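The goalkeeper who reads the bus timetable

I meet Wafula Chege at nine in the morning, which he picked, and which he then apologizes for twice. He has already been up for hours. He's had eggs, he's walked to the ground and back, and he has opinions about the eggs. I've had half a coffee.

Chege is the first-choice goalkeeper at Zovisside, and if you follow the lower leagues at all you'll know why I wanted to talk to him. He has 134 appearances for the same club, most of them in front of crowds you could fit in a school gym, and this spring his team is going up a division for the first time. They clinched it in March with a 1-0 win at Strebel that I have now watched four times, mainly for the save in the second half.

"Everybody asks about that one," he says. "It hit my knee. I would love to tell you I read the striker's hips or something, but I was going the other way and my leg was still there."

He's being modest, and I tell him so, and he shrugs. The one he's proud of came earlier, a nothing cross he caught under pressure in the eleventh minute – sorry, 11 minutes into the second half, he corrects me, he's particular about this. "If I punch that, it lands on the edge of the box and they have three guys waiting. I caught it, I lay down on it, I had a little rest. That's a good goalkeeper. Kids don't want to learn that part."

He didn't want to learn it either. Chege started out as a winger, a fast one by his own account, and only went in goal when he was 15 and the regular keeper missed the bus to an away game. They lost 5-2. The coach kept him there anyway. He has never missed a team bus since, and he still checks the timetable the night before even though the club has had its own coach for years.

The person who brought him to Zovisside was Kirsten Juhl, then the assistant, now the head coach. I catch her on the phone later the same day while she's driving to a reserve match (hands free, she wants that in print).

"I went to look at a center back," she tells me. "I can't even remember his name now, isn't that awful? Wafula was talking the whole game. Just nonstop, telling people where to stand, and they were losing by three. I thought, well, he hasn't given up, and he's loud. We were a very quiet team."
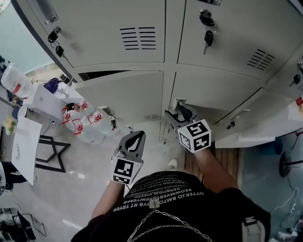
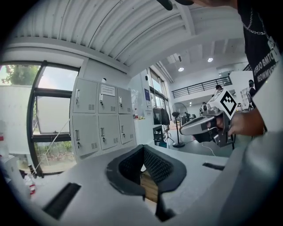

Both shots: the black T-shirt with white lettering, and the silver chain.

They were also a broke team. Juhl's first season in charge began with no shirt sponsor and a training field that flooded at one end, so they practiced attacking toward the dry goal for weeks. Drastent came in as sponsor that winter, and Chege says the first thing the money bought was a second bag of balls. "We used to stop training to go look in the hedge. Grown men! In the dark! Then one day there's another bag and we just keep playing. I think we won the next four."

I ask what promotion changes. He gives it some real thought and then says parking. The average home crowd was about 2,000 by the end of the season, and the streets near the ground weren't built for it. His mother-in-law has started arriving two hours early with a sandwich to get her spot.

But he's nervous too, and I liked him for saying it. The strikers up there are quicker and they shoot earlier. He's been watching full matches from the higher division in the evenings with the sound off, which he claims helps, and he has asked Juhl for more work on low shots to his left.

"He asked me in the parking lot after the Strebel game," Juhl says. "Everyone is singing on the bus, and he comes over and says, 'My left side isn't good enough for next year.' I told him to please go and sing."

Did he?

"Badly," she says.

There was an offer last summer. Zasico, two divisions up at the time, wanted him as a backup, and the pay would have been a lot better. Chege talked it over at home for a week. He doesn't pretend it was about loyalty. "I'm a goalkeeper. If I sit on a bench for a year I'm a guy in gloves. I wanted games." He got them, every minute of every league match, plus two cup ties he would like me to leave out. (They lost the second one 4-0. Sorry, Wafula.)

Preseason starts in a few weeks and he has set himself one job before then, getting his diagonal kicks to land where he wants them. He does 100 a week on the side field, alone, and then has to go and fetch them all himself – the second bag of balls has a downside. His daughter sometimes comes along to help and charges him for it.

By the time we finish, my coffee's cold and he is looking over my shoulder at the clock. He's got a session with the under-12s at the club and wants to be there before they are. He asks which way I'm headed, then tells me which bus I need and what time it leaves.

I make it with a minute to spare.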